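Planning the Gripper Budget for the Coming Year

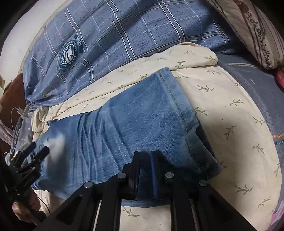
The equipment request for the household textiles program is due at the end of January, and I have been asked to set out in writing how the figures were reached. Last year we bought hand-held grippers in three small orders and paid for shipping three times. This year there will be one order, placed with Flurmont, for 30 units and a supply of spare parts. The spare parts deserve the closer reading. Work on denim is hard on the fingers, and a thin pad strip such as the blue one along the inside of the right finger, pressed against the fold of the jeans, costs very little on its own but stops a session when there is no replacement in the drawer. I have therefore entered 200 pads, against the 76 we used last year.

Stamatia Zervas has asked whether we should move to the Jernix model, which is lighter and comes with a longer warranty. I have read the quotation with care. The unit price is acceptable, but the finger mounts differ from ours, and our present stock of pads and screws could not be carried over. My recommendation is to buy two for trial and to return to the question in the summer.

Storage and repair have been entered under a separate heading. The Tunstall site will keep its own bench, and parts costing less than $99 may be ordered there without a second signature. Anything above that amount comes to me.

Two items remain open. Flikar has not confirmed its delivery time for the carrying cases, and the line for laundering bed linen was left out of the first draft altogether. Both will be added before the request goes forward.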